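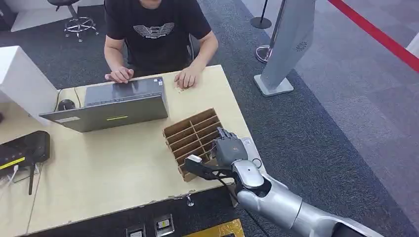

Desk organisers to be issued to all Tetden staff

2020-04-28

Tetden has confirmed that a cardboard desk organiser will be issued to every member of its office staff, following a trial at the Jalov building that began in January.

The organiser is an open-topped brown cardboard box, divided by thin cardboard partitions into a grid of narrow slots. It is intended for pens, cables, adaptors and other small items which are at present kept in drawers or left loose on the desk. It stands beside a laptop on a standard desk and may be placed at an angle where space is short.

A total of 227 employees took part in the trial, across six departments. Participants were asked to keep the organiser on the desk throughout the working day and to return a short form at the end of each month. The facilities office has reported that more than 14 suggestions were received, most of them concerning the width of the slots. Several departments asked for at least one wider compartment for staplers and hole punches, and this request has been passed to the supplier, Tramex.

Uthai Boonyarit, head of facilities at Tetden, said: "Staff told us that they wanted something simple which could be moved from one desk to another. Cardboard is light, it can be recycled, and a damaged partition can be replaced without ordering a new box."

An initial order of 2734 organisers has been placed. Deliveries will be made first to Jalov and afterwards to the Sin office, where desks are shared between teams. Employees who work from home may ask for an organiser to be sent to them by post.

Line managers are asked to confirm the number required for their teams with the facilities office. Staff who already hold a trial organiser may keep it and need not apply again. Spare partitions will be available from the stationery cupboard on each floor.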